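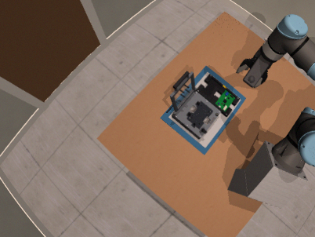
3.2 Sources and coding of relationship claims

The material for this part of the study comes from celebrity profile pages that carry a stated answer to a question about the private life of an athlete. We began with 3000 pages listed under the names of current and retired ballplayers. Pages that only repeated career statistics were removed, as were pages in languages neither coder could read well. From what was left we drew a sample of 300 pages.

Each page was read in full by one coder, Reshma Msimang, and 80 of the pages were read a second time by Everaldo Seixas without sight of the first set of codes. A claim was defined as any sentence that gave the athlete a relationship status (single, dating, engaged, married, divorced) or that named a partner. Headings were coded separately from the text under them. Many headings ask a question the text never answers, and we did not want to count the question as a claim.

Every claim received a code for its source. The codes were "named source" (an interview, a court record, a team publication), "site record" (phrases such as "our files show"), and "none." A link to another profile page was coded as "none" unless that page led to a named source within two steps. The two-step limit was set after a trial round in February, when chains of links between profile sites often came back to the page where they started.

The coders disagreed most often over net worth paragraphs that mention a spouse in passing. We settled these by discussion and kept the rule that a passing mention counts once per page.

Figure 2. Fixture on a blue mat, rendered view.

3.3 Handling of undated pages

A large share of profile pages carry no date of first publication. For these we used the date of the earliest copy we could find, and marked the page as undated in the data set. An undated page may state that a player is "currently" single when the sentence was written many seasons earlier. We therefore make no statement about whether any claim was true at the time of reading. The analysis in Section 4 deals only with how a claim is worded and what support is given for it.

Names of partners who are not public figures were replaced with a code before the data were shared between the authors.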